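Reading order for the Zavala books in English?

Posted by quillfeather

I picked up The Salt Orchard by Baltazar Sandoval at a library sale and liked it a lot. The back cover calls it "a novel of Wumbridge," but the front matter lists four Wumbridge titles and doesn't number them. Which one comes first? And is the English version of Kuvateo complete? I read somewhere that chapters were dropped.

mossgate

There are two series and people mix them up. The Wumbridge books are stand-alone stories set in the same town, so any order works. The Zavala books are one long story and should be read in order:

Zavala
The Lamp Tax
Kuvateo
Grimar

The Salt Orchard takes place after Grimar and gives away who ends up with the mill. If you have already read it, you know that now, but the earlier books still hold up.

As for Kuvateo, the first hardcover left out the letters between parts two and three. The paperback put them back. Check the page count. The full one is 894 pages with the glossary. The short one has no glossary at all.

tenpenny_r

just start with Grimar, its the best one. I skipped Kuvateo and followed it fine

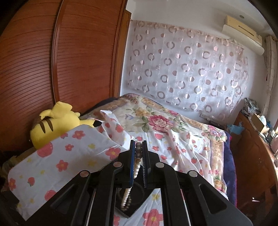

Page last changed: 13/10/2023

old_harrow

I would not skip Kuvateo. Grimar opens the morning after it ends and doesn't explain why the sisters aren't speaking.

One correction to the list above. The Lamp Tax is a novella, roughly 44 pages in my copy, and it was printed in the back of Zavala in the later editions. If your copy of Zavala has it, you don't need to buy it separately. The translator changed between Kuvateo and Grimar too, so some names are spelled differently. "Ostrin" and "Ostryn" are the same person. The ferry town gets a new name as well, and the map in Grimar still uses the old one.

The e-book of Kuvateo follows the paperback text, letters included, but the glossary links didn't work when I tried them in October.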